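Section 4. Camera frames, extrinsics and what the policy gets to see

Notes by Pao-chu Hsueh. Read these before the lab in the afternoon; the lab sheet assumes the notation used here.

4.1 Frames

We use the same naming as in Section 2. The world frame is W, the robot base is B, the head camera is H, and the wrist cameras are CL and CR for left and right. A transform written T_B_H takes a point expressed in H and gives you the same point expressed in B. Read the subscripts from left to right as "to, from". Half of the errors in last year's reports came from reading them the other way.

For the head camera, T_B_H depends on the torso lift and the two neck joints. For a wrist camera, T_B_CL is the product of the arm's forward kinematics T_B_EL and a fixed mounting transform T_EL_CL. The mounting transform is a constant in the robot description file. It should never be edited in the policy code. If you think it is wrong, change it in the description file and rerun the check in 4.4.

The simulator, Koseleck, uses the graphics convention for cameras: x right, y up, looking along negative z. Our perception code uses the vision convention: x right, y down, looking along positive z. The conversion is a rotation of 180 degrees around x. It is applied once, in the function that reads the camera, and the rest of the stack sees only the vision convention.

4.2 Roll and the horizon

A common shortcut in tabletop work is to assume the image y axis is close to gravity. This holds for a fixed camera on a tripod. It does not hold for a camera on a moving link, or for a head camera whose mounting has a roll component. The kitchen environment used in the lab, Buststead, is set up so that the shortcut fails early.

Wrist view, Buststead:
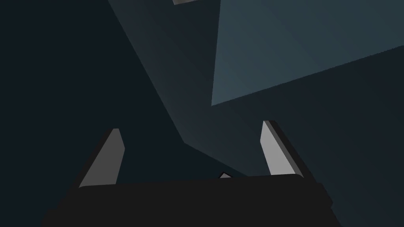 Two views from over the robot's body, with the counter running diagonally:

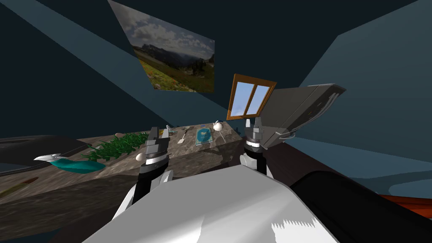
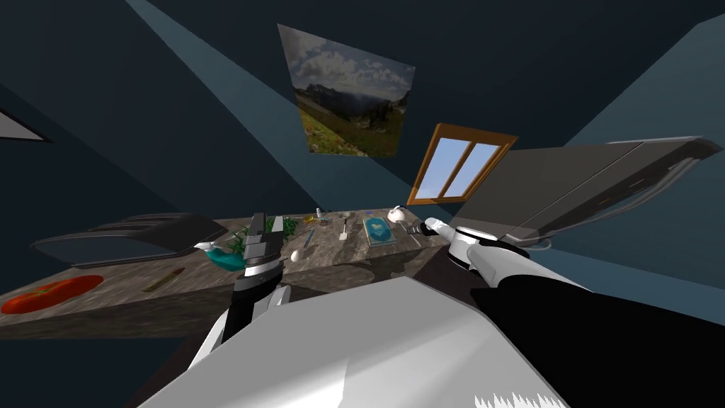
Gravity in the camera frame is g_C = R_C_W * g_W, where R_C_W is the rotation part of T_C_W. If you need an upright image (for a pretrained detector, for instance), project g_C into the image plane, take its angle from the image y axis, and rotate the image by that angle. The projection gets short when the camera looks nearly straight down or straight up. Below a threshold on its length, skip the rotation and pass the image through unchanged. The lab code exposes this threshold as min_grav_proj.

Rotating the image changes the intrinsics. If you rotate around the principal point and keep the image size, the focal lengths stay the same as long as fx equals fy, and the camera's rotation has to be updated to match. If you rotate around the image center and the principal point is elsewhere, the principal point moves too. Students tend to update one of the two and forget the other. The symptom is a back-projected point that is right near the middle of the image and drifts toward the corners.

4.3 Self-occlusion

The arm links and the grippers hide parts of the workspace from the head camera. Two ways to deal with this are used in the course.

Masking. Render the robot model alone from the current joint state, threshold the depth, and dilate the mask by 3 pixels. Remove the masked pixels from the point cloud before plane fitting. This costs one extra render per frame and depends on the joint state being in sync with the image. When the arm moves fast, a stale joint state leaves a strip of arm points along one side of the mask, and the plane fit picks them up.

Learning through it. Feed the raw image to the policy and let it learn that its own arms are in view. This works for the policy and does nothing for the planner, which still needs a clean cloud. We therefore keep the mask for the planner even when the policy takes raw images.

Empty depth pixels are a separate matter. A pixel with no return is unknown space, and the planner must treat it as such. The Salinas planner has a flag, unknown_is_free, which is true by default. Set it to false.

4.4 Checking the chain

Run the check before you collect any episodes:

Load the environment with the arms in the home pose.
Place the test marker at a known position in W.
Detect it in H, CL and CR in turn, moving each arm so that the marker is in view.
Transform each detection to W and compare.

The three results should agree within 4 mm. If H is off and the wrists agree, look at the neck joints first. If one wrist is off, look at its mounting transform. If all three are off by the same vector, the base pose in W is wrong – usually a leftover from a saved session.

4.5 Lab settings

Episode length is capped at 900 steps. Collect 160 episodes per task and log them with the Ramcombe recorder, which stores joint states and images with separate timestamps. Do not resample at record time. Alignment is done on load, by nearest joint state, and the loader rejects any image without a joint state inside the tolerance given on the lab sheet.

Exercises 1 and 2 use H only. Exercise 3 uses all the cameras and needs the mask from 4.3. Hand in the code, the output of the check, and one plot of reprojection error against distance from the principal point.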